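How to Work Out Which Chores a Robot Arm Can Do for You

I get asked some version of this every January, usually by a relative who has seen a video of a machine folding shirts: can I buy one yet, and will it do my house? My answer is long, so I'm writing it down once. You don't need any gear to follow along, just a pen and a chore you hate.

Step one: write the chore out as if you were leaving notes for a very literal house sitter. "Clear the table" is no good. You want "pick up the cup, carry it to the sink, set it down upright." When I did this for my own kitchen table I ended up with 65 separate moves (I had guessed maybe a dozen!), and a lot of them were tiny nudges and turns my hands do without asking me.

Step two: mark every move where the thing is soft, see-through, shiny or wrapped. Those are the hard ones. A cup you can see through gives a camera less to go on than a solid one, and a wrapped candy can slide or crumple when two fingers close on it. Trays and boxes are kinder, so leave those unmarked. 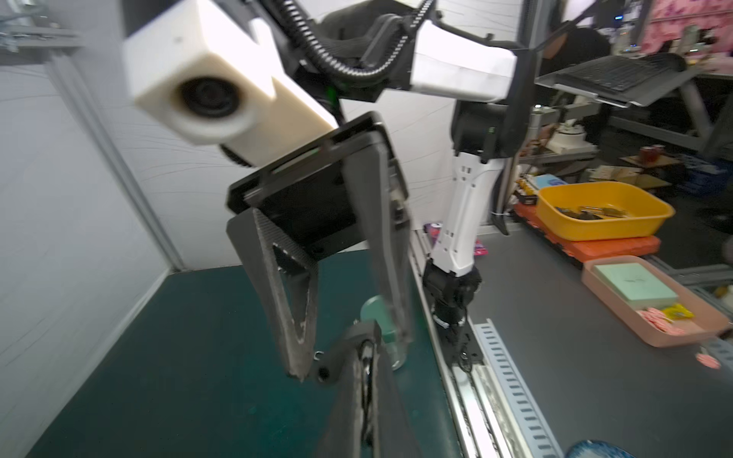
Can a robot arm tidy a whole room by itself yet?

Most can't, at least in a room they've never seen before. They do far better with one table, a short list of objects and a person close by to step in.

Step three: pick a single move from your list and decide what counts as done. My friend Saulius Vaher, who runs the small packing shop at Drolcombe, wanted his arm to put sweets in a tray. Was a sweet hanging over the rim in or out? We argued over that through an entire lunch, and then we had to throw away a morning of results and start over. Settle it first.

Step four: run it 90 times and keep a tally, misses included. Don't stop after a lucky streak. Move things a little between tries, turn the cup, swap the lighting, because your kitchen won't hold still either.

Step five: time yourself doing the same move by hand, then add in the minutes you spend setting up the machine and picking things off the floor. On our first go I was more than 4 times faster, and I was drinking coffee.

If the tally still looks good after all that, go back to your list and add the next move along.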